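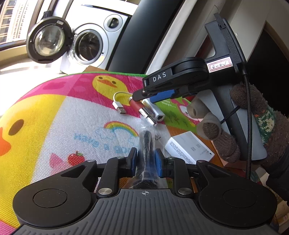
Khanyisile Buthelezi built her first hand-held gripper in the shared workshop at Foltthorpe and does most of her test work at home. The current pair is her fourth version. She calls the design Modise, after the street she grew up on.

Each unit has two jaws on linkage arms, driven by a trigger in the handle. The jaws are faced with blue pads, and the pads took longer than the rest of the mechanism. "The first ones were too hard," Buthelezi said. "A metal tube would rotate as soon as you lifted it off center. I went softer and then the pads tore at the corners. I have replaced 38 of them."

Her test objects are small household and desk items: cable ends, adapters, a cardboard box, things still in their plastic wrap. Wrapped items are the harder group. "The film moves and the object inside doesn't move with it," she said. "You close on the bag, you think you have a grip, and what you have is a grip on the bag. So I squeeze past first contact by a fixed amount and log it."

The log now holds 1,306 picks. Of these, 351 used both grippers, one to hold and one to sort or clear. Anika Gallagher, who shares a bench with Buthelezi and wrote the logging software, asked for the second set. "One hand gave us clean numbers and no idea how people work," Gallagher said. "With two, the timing gets messy. I had to rewrite the sync code in June."

Play in the pivots is still a problem. Buthelezi checks the large screws before each session and retightens them by hand. She tried thread locker on version three and stopped, as she was taking the joints apart too often. Bushings ordered from Fleltwood measured oversize and had to be reamed.

The whole mechanism, without electronics, weighs 47 grams more than version three. Buthelezi puts most of that in the top plate. "The ridges stay. I can thin the plate between them."

Gallagher wants a lighter cable first. The two have not settled which change goes into version five.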